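**Fultthorpe Legal Clinic — progress report to the Nogueira Fund**

Thu 17 December

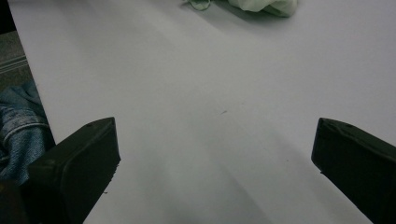 Where does the small business lending project stand? We've now helped 501 owners read and understand a loan agreement before signing it, and the waiting list is down to 30.

November was our best month yet! Rin Wada ran the evening sessions on personal guarantees, and every seat was taken (we had to borrow chairs from the library next door). Arlindo Holanda finished the plain-English guide to liens and default clauses. We printed 1000 copies, and Kazue Yoshida is checking the Portuguese version now.

One item is behind. The referral agreement with Laselero Credit Union still needs a signature — their counsel asked for changes to the confidentiality section, and we expect a new draft in January.

We'd like to move $2000 from travel to printing. Please let me know if that needs a formal request.

Toshiko Nomura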